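4. Cleaning, Covering and Storing

This section is for the Rondel 528 and the Rondel 800. The two models have the same square housing and the same ridged front face, and the work is the same for both. If you have the older Rondel 452, please read the separate sheet that came in the box.

Do the cleaning when you see dust in the ridges. In a normal living room, once a month is enough. Near a kitchen or a workshop you will need to do it more often.

4.1 What you need

Soft brush, dry (a wide paint brush is fine if it was never used for paint)
Small cotton cloth
Lukewarm water, a half cup
A large woven towel, clean and without loose threads
The black cloth panel supplied with the unit

Note: The towel is not supplied. Dark colors are practical, but please wash a new dark towel two times before use. The color of a new towel can come off on your hands and on the housing.

4.2 Cleaning the ridged face

1. Switch the unit off and pull the plug from the wall. Wait ten minutes.

2. Put the unit on a stable table. Leave enough space on the left side so that you can reach the clip with your hand.

3. Brush the ridges with the dry brush. Start in the middle and follow the curve to the outside. Do not brush straight across the ridges – the dust will only move from one groove to the next.

4. Make one corner of the cotton cloth a little wet and press the water out well. Wipe the outer rim and the sides of the housing.

5. Use the dry part of the cloth to wipe the ridges one time, without pressure.

CAUTION: Do not spray water or any cleaner on the ridged face. There is an opening at the bottom of the face, and behind it are metal parts. Water must not enter there.

CAUTION: Do not use alcohol, window cleaner or scouring powder. These will make white marks on the black plastic, and the marks can not be removed.

Note: When light falls on the ridges from one side, you may see bright arcs or faint rainbow colors. This is normal with clean ridges and does not mean that cleaner or grease is left on them.

4.3 Covering the unit

Cover the unit when you will not use it for some days, or when you work with sanding dust or flour in the same room.

1. Check that the housing feels dry everywhere, also under the lower edge.

2. Let the black cloth panel hang down from beneath the unit. If its lower edge is frayed, you can still use it, but cut long threads away first.

3. Take the towel and lay it over the front from the right side. It does not need to be smooth. Loose folds are good.

4. Keep the clip on the left side free.

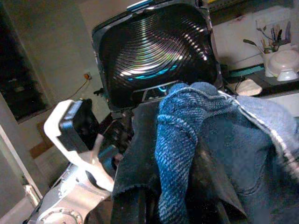

Fig. 4-2. Blue towel over the front, black cloth hanging below the unit.

5. Look at the opening at the bottom of the face. No thread from the towel may go inside.

6. To cover the remaining part of the face, pull the towel slowly to the left. Do not pull on the hem, and do not let it catch on the clip.

WARNING: Never switch the unit on while the towel is on it. Remove the towel completely and shake it out in another place before you connect the plug.

4.4 Longer storage

For more than one month, pack the covered unit in its original box, upright. Do not put other things on top of the box. If you do not have the box any more, ask your Unevico dealer for packing set 2457 – it fits both models.

After storage, remove the towel first and then the black cloth. Brush the ridges again as in 4.2, step 3, and continue with Section 5, First Start After a Pause.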